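Film Studies, second-year option: Sequels and Series
Handout 4 – Why second films go wrong (and when they don't)

Last week I got carried away with opening scenes and we ran out of time, so I've put the rest of my notes down here. Read them before the seminar, please, and have Falum fresh in your minds, because I'm going to lean on it a lot.

The problem with a second film is that the first one has already spent its best surprise. In Falum we don't know what is living under the reservoir until the last ten minutes, and the whole film runs on that. Falum 2 can't do it again. We walk in knowing what's down there, and so does half the town. So what does the director do? She makes the town the frightening part! The creature gets less screen time than it did in the original, and the council meeting in the middle is (I think) the best scene in either film.

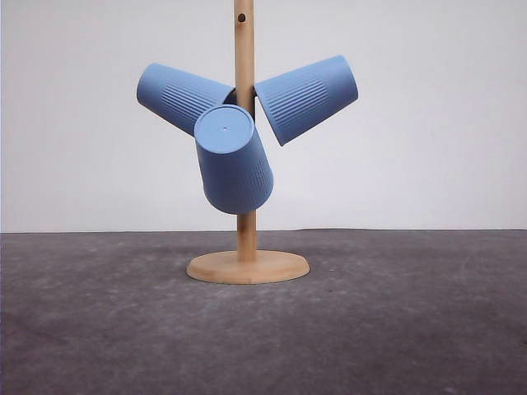 Compare that with Saliba 2, which takes the other road and simply makes everything bigger. More tunnels, more bodies, a longer chase. I don't hate it, and the sound work is lovely, but watch how often somebody has to stop and explain the rules of the curse to somebody else. I'd call that a script that doesn't trust us to remember the first one. If you're writing on exposition for your essay, this is a very good film to pick on.

A word on money, as someone asked. Hiltier, the company behind both series, opened Falum 2 on 1,614 screens, a much wider release than the first film ever had. A wide release changes what gets made. You can feel it in the trailer, which gives away the bridge sequence, and you can feel it in the ending, which leaves the door open for a third.

Terms to know: direct sequel, prequel, reboot, anthology series. Be careful with "franchise" – I'll be asking you to say what you mean by it.

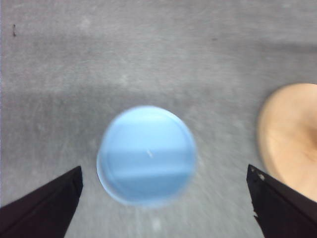

Tendgate, 16 April 2022

A few additions after the seminar. Several of you argued that Falum 2 only works if you've seen the original, and I said I disagreed, and then I went home and changed my mind a bit. The council meeting does stand up by itself. The last shot doesn't. If you haven't seen the girl at the window in the first film, it's just a window, and you'd wonder why the music was making such a fuss.

For next time, watch the first twenty minutes of Saliba and then the first twenty of Saliba 2, back to back if you can bear it. Make a note of when we first see a face in close-up, and whose it is. Also have a think about where the camera sits when people are talking in the kitchen – it moves between the two films, and I'd like to hear your ideas on why.

Essay plans should be one side of paper, with your two films named at the top. Bring a printed copy.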